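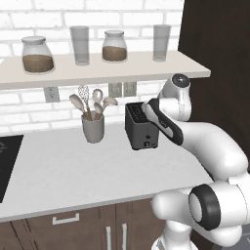

Gidlow 41 Hymn Board and Number Set

Wall-mounted hymn board for churches, chapels and school halls. Supplied with a full set of reversible number cards and a storage box.

The Gidlow 41 takes its proportions from a board made for a Methodist chapel in 1923. The face is solid oak with five grooved rails, each wide enough for four figures. Hymn, psalm and canticle numbers can be mixed on the same board. A heading strip slides into the top rail and may be left plain or ordered with lettering.

Number cards

The standard set contains 60 cards, printed on both sides in white on black. Figures are in a plain upright face with open counters, so that 3, 6 and 8 can be told apart from the rear pews in poor light. The 6 and the 9 are separate cards and are underscored. Where a hymnal supplement is in use, the letter cards (A, B, S) are needed as well; these are sold in the Prellier supplementary pack.

Cards are 2 mm thick and slide in from the right-hand end of the rail. They should not be forced in from the front. Cards from older boards may fit if they are no taller than the standard card, but we would ask for a sample before confirming this.

Finishes

Natural oak, oiled
Medium oak, stained and waxed
Dark oak, stained and waxed

The stain is mixed by hand and will vary slightly between batches. If two boards are to hang either side of a chancel arch, order them together. Matching to existing pews is possible from an offcut or a loose moulding, but not from a photograph.

Fixing

Two brass keyhole plates are fitted to the back. Screws and plugs for masonry are included. The board weighs 4 kg without cards. On soft plaster or lath, use a batten fixed to the studs and hang the board from that. Churches under faculty jurisdiction should check whether permission is needed before drilling – the requirement differs from one diocese to the next. A freestanding version on a turned base is listed separately as the Skála stand.

Care

Dust with a dry cloth. Oiled boards can be re-oiled once a year; waxed boards need only an occasional buff. Do not use spray polish on the rails, as it leaves a residue that makes the cards stick. Printed cards may be wiped with a damp cloth and should be dried before they go back in the box.

Ordering

Item codes:
G41-N natural
G41-M medium
G41-D dark
207 replacement cards, single figure (state figure required)
LAD Ladaritz storage box, lidded, ten divisions

Boards are made to order. Lettered heading strips add one week. Orders for Easter should reach us before the end of February, and anything later will normally be sent out in April. Lettered strips and stain-matched boards cannot be returned unless faulty.

Page revised 1 February 2022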